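**Ticket 849 – Guest Wi-Fi drops every 28 minutes, upstairs rooms only**

Opened by: Aileen Padilla
Assigned to: Nandini Rao
Site: Sarstead house, upper floor
Status: Resolved, watching until September

**Aileen, August 22, 2023**

Video calls freeze upstairs, then the laptop says "no internet" for a minute or so and comes back by itself. Downstairs is fine all day long. I timed it with a kitchen timer and it's every 28 minutes, on the dot. Restarting the router did nothing. Happy to try anything, I love this stuff!

**Nandini**

Aileen, you timed it! That is the best first message I've had all summer. A drop that regular is almost never a weak signal, so please leave the antennas alone for now. Could you send me:

- the channel the upstairs access point is using
- the lease time on the DHCP page
- whether a wired laptop upstairs drops too

**Aileen**

Channel 11. Lease time says 57 minutes, which seems like a funny number. Wired laptop drops as well, same moment as the wireless one.

**Nandini**

Oh, this is lovely. Devices try to renew their address halfway through the lease, and half of 57 is 28 and a bit. So the renewal is going wrong, and the radio has nothing to do with it. My guess is a second box upstairs is also handing out addresses. Can you run this right after the next drop and paste what you get?

`ipconfig /all`

**Aileen**

DHCP server is 192.168.1.26. The router is 192.168.1.1. I don't know what 26 is!

**Nandini**

Found you, 26! Margit Pap checked the old install notes and there's a Stevton extender listed for the upper floor, put in before the Hegde router. Those ship with their own DHCP server switched on – easy to miss, and such a satisfying thing to catch.

1. Log in to 192.168.1.26.
2. Go to Network, then LAN.
3. Set DHCP server to Off and save.
4. Power the extender off and on again.
5. Reconnect each upstairs device.

**Aileen**

Done. Step 3 was hiding under "Advanced" on mine.

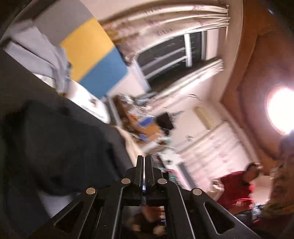
After reconnecting, the laptop now shows 192.168.1.1 as its server. I've been on a call with Marcelle Texier for an hour and it hasn't frozen once. She says hi and wants the same fix at her place!

**Nandini**

Past two renewals with no drop, I'm thrilled. I've added the "Advanced" detail to our Stevton page and set your lease back to 24 hours. Marcelle should open her own ticket, and tell her to bring a kitchen timer.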